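Getting dust out of a fleece throw without ruining it?

Sidanness
Posted Aug 1, 2024
Mine went stiff after one wash. Warm water, normal soap. Can it be saved?

Somtochukwu Chukwu
Probably. Wash cold, skip softener, air dry.

Garba
just buy a new one

Nevzat Kılıçarslan
Heat did it — brush it while damp.
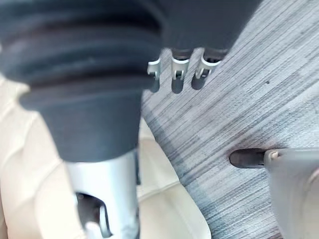
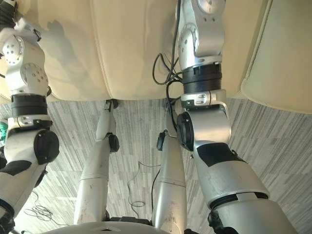
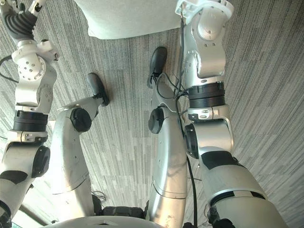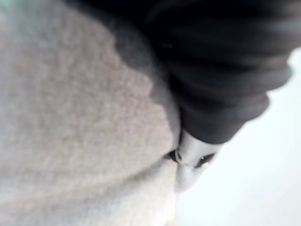
Drying takes me some 27 hours indoors. Light gray fleece like the fabric in the last picture should dry flat, and I smooth out any fold first.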